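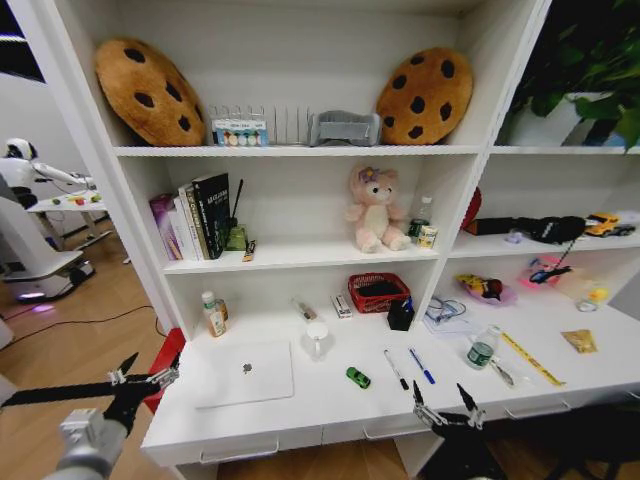

Small thread on our tidying experiment, for the people who asked how we count a success. The method is called Josley and it has one rule: before the arm moves anything, it must say where the object should end up, and it cannot change its mind later. We run it on a full desk unit, the kind with a laptop, markers, papers, cushions and a green toy car all sharing the same boards. With less clutter the rule is too easy.

Why such a strict rule? In our earlier tests the policy would pick a thing up, hesitate, and put it down in any free place. On video this looks like tidying. In our first score it also counted as tidying, and I am a little ashamed of that.

So now each trial has a written target before the first grasp. We did 115 trials in September. A trial fails if the object lands in the wrong compartment, even when the grasp was perfect.

Result so far: the older baseline, Plallitz, loses 17 points when we apply the strict score to it. Josley loses 3. I expected a difference, but I did not expect it to be so large, and I checked the logs twice before writing this.

One detail which took us a long time. The wrist camera sees the shelf very well from near, but then it forgets what is on the other boards. We keep a small memory of the head view, and refresh it only after each placement - never during the reach.
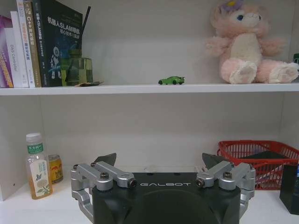 Amr Ghoneim asks if the declared target is not simply a hint for the policy, so that we are measuring the hint and not the method.

Fair question. The target is written by the policy itself, from the head view only, and no person corrects it. If the target is silly, the trial fails. We also ran the baseline with targets taken from Josley, and it recovered 5 of its lost points. So yes, a part of the gain is the hint. The rest we believe comes from the memory.

The weak side is thin and soft objects. Wrappers, snack bags, anything crumpled.

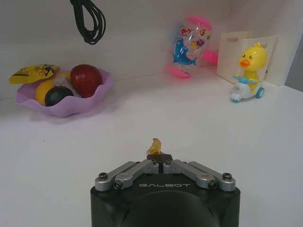 For these the target is usually right and the release is wrong. The thing sticks to one finger, or it falls a bit to the side and counts as a fail. Shawky in our group suggests a short pause before opening, and we will try this next, with the same score.

The trial sheets go on the Jaltden page when I have cleaned up the column names - they are half in abbreviations that only I understand.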